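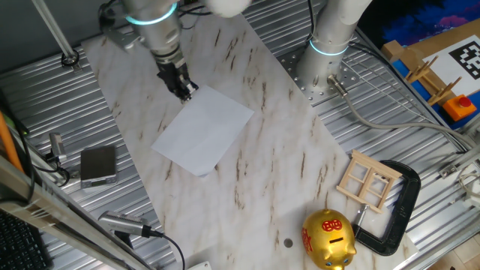

Why did the left arm so often close its gripper on nothing at all when it was sent to pick up a single sheet of paper? The short answer we arrived at is that the arm's idea of where the board lay had drifted by a small amount in height, and a sheet of paper is so thin that a small amount was all it took.

Figure 4. Left arm above the corner of the sheet. The second arm is mounted at right; the scale used for the contact checks lies to the left of the board.

5.2 The missed-corner fault

We would like to spend a little more space on this fault than its final explanation might seem to deserve, partly because it cost us most of April and partly because we suspect that other groups working with thin, flat objects have met it and blamed something else, as we did for quite a while. Of the 491 paper trials in the Plaltach set, 47 ended with the fingers closed and no paper between them. In every one of those trials the controller reported a completed grasp and went happily on to the lift, and then to the handover, with the second arm waiting for a sheet that was still lying on the board (Figure 4 shows the pose from which the final descent begins).

Our first suspicion fell on the vision side, and looking back it is easy to see why. The board has a marble pattern with thin brown and tan veins running through it, the paper is white, and the sheet is often placed at an angle, so it seemed very natural to suppose that the corner detector was being pulled away by a vein. Birgit Rieger went through the failed trials by hand, marking the true corner in each one and comparing it with the detected corner. She found the errors to be no larger than in the trials that had succeeded. We were a little disappointed, I think, having already written half of a better detector.

The second suspicion was the fingers themselves. We cleaned the tips, swapped them for a spare pair, and ran 100 grasps with no other change. The fault came back at much the same rate as before, and it came back in clusters: a long stretch of good grasps, then a run of misses, then good grasps again. A worn tip would hardly behave so politely.

What finally put us on the right road was the small digital scale, which had been on the table all along for the weighing tasks. We had the arm lower its closed fingers onto the platform at a commanded height and read off the load, repeating this through a working session. The load went down as the session went on. In other words, the fingers were stopping a little higher than they had been told to, and on the paper task this meant that the lower finger passed over the corner of the sheet where it should have slid beneath it. We traced the change to the base of the left arm, where one of the mounting bolts had lost some of its torque, so that the whole arm could settle into a slightly different position after a hard stop. The clusters followed the hard stops quite closely once we thought to lay the two logs side by side.

The fault raised a safety question that we had not considered beforehand. A loose base is a nuisance when the error is upward, but the same play could just as well have sent the fingers down into the board, and our force limit in the Truladness controller was at that time switched off during the last part of the descent, to keep light contacts from ending a trial early. We have since restored it over the full motion, at the price of a few false stops. We also added a touch check before each block of trials, in which both arms descend to a reference point in turn and the block is refused if either height is out of tolerance. The check takes 42 seconds, and we have stopped begrudging them.

With the bolts retightened and the check in place we repeated the paper task under the placement protocol of Section 3, following the Alarcón ordering so that the results could be compared with the earlier ones. The clustered misses did not return. A few scattered ones did, mostly with a curled corner, and those we regard as an honest limitation of a two-finger gripper on a flat surface. The affected trials remain in the Skisudine release with a fault label, and we have left the false success reports in their logs exactly as the controller wrote them, in the hope that they will be useful to anyone building a grasp verifier.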